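Skirno Manipulation Project
Progress report to Drulside, prepared by Kusum Sachdeva
August 10, 2019

Work package 2: demonstration collection, condiment tray task

Collection by remote control continued on the two-arm cell. The operator drives both arms to move jars and bottles between the tray and the tabletop. We recorded 1,239 episodes this period, which brings the total to 1,993. Each episode is stored with the wrist views and the fixed view on a common clock.
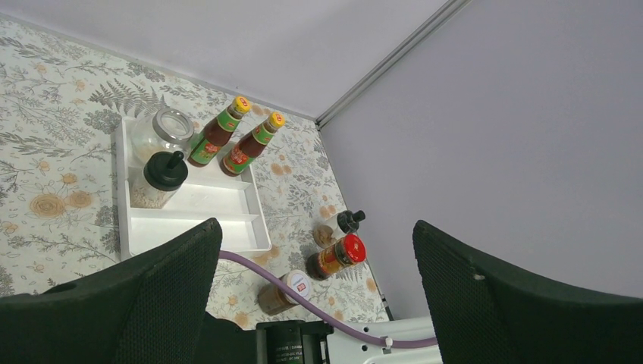
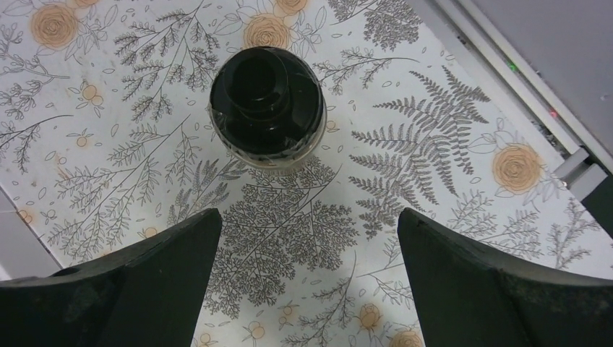
Wrist views, fingers apart.
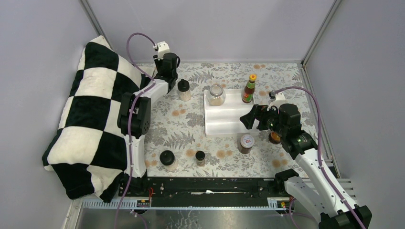
Operator training took longer than planned. New operators now complete 30 practice episodes before their data is accepted - the earlier limit of nine was too low, and early grasps on the round lids were inconsistent. Mac Giolla rewrote the episode checker to reject recordings with dropped frames.

Open items: the Bonach controller firmware still adds delay when both arms move at once. A fix is in test. Policy training on the full set starts when the labels are checked, with first results due in December. No change to the budget is requested.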